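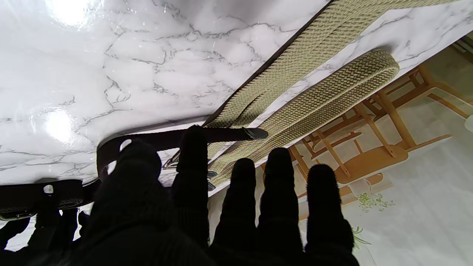
Frequently Asked Questions: Table Tops

Ordering

What sizes do you make?
Orneck tops come in rectangles, rounds and ovals. Standard sizes are listed on each product page. If you need a size that isn't listed, send us the length and width and we will quote it as a custom top. Custom tops can't be returned unless they arrive damaged.

Can I see a sample first?
Yes. Sample pieces are free, up to 3 per household. They ship by regular mail. The vein pattern on a sample will not match the pattern on your table, but the background color and the finish will be the same.

What is the difference between Bornier and Dai?
Bornier is our natural stone line. Dai is a printed surface with a clear top coat. Dai tops are lighter and cost less. Bornier tops are heavier and need to be sealed. Both are sold in polished and matte.

Will a Bornier top fit on my own base?
It depends on the base. The largest Bornier top weighs over 200 pounds, and many bases sold for wood tops are not built for that. Check the load rating with whoever made your base. The Darnanero base is sold separately and fits every top we make.

Care and Cleaning

How do I clean it day to day?
Wipe with a soft cloth, warm water and a drop of dish soap. Rinse the cloth and wipe again, then dry. On a polished top, soap left behind shows up as a haze when light hits it from the side.

What should I keep off it?
Vinegar, lemon juice, bleach, scouring powder and the rough side of a sponge. Acid leaves dull marks on Bornier tops, and sealing does not prevent them. On Dai tops, avoid nail polish remover and paint thinner.

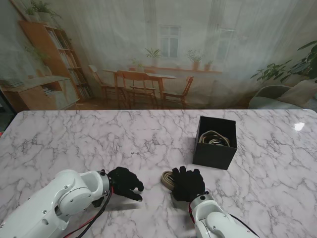

Gray veining on a white tabletop.

How often does a Bornier top need sealing?
Once a year for most homes. To test it, put a few drops of water on the surface and wait ten minutes. If the spot turns darker, seal it. Dai tops never need sealing.

Can I put hot pans on it?
Use a trivet on both lines. Heat can crack stone and will mark the coating on a Dai top.

There is a dull ring on my table. Can it be fixed?
If it is a Bornier top, it is probably an etch mark. Small ones can be worked out with a marble polishing powder. Try it first in a spot near a corner. Large marks should be left to a stone refinisher. We don't offer this service ourselves but can send you the guide we give to refinishers.

Delivery and Returns

How is the table delivered?
Two people bring it to the room you choose and take the packing away. Stairs are included up to the second floor. We deliver Tuesday through Saturday, and you get a text with a two-hour window the evening before.

What if it arrives chipped?
Note it on the delivery slip and send us photos within seven days. Include the order number and the four-digit lot number on the underside of the top (it looks like 2,545 without the comma). We will repair or replace the top.

Can I return it?
Standard sizes can be returned within 30 days. The pickup fee is the same as your delivery fee. Sealed tops and custom sizes are final sale.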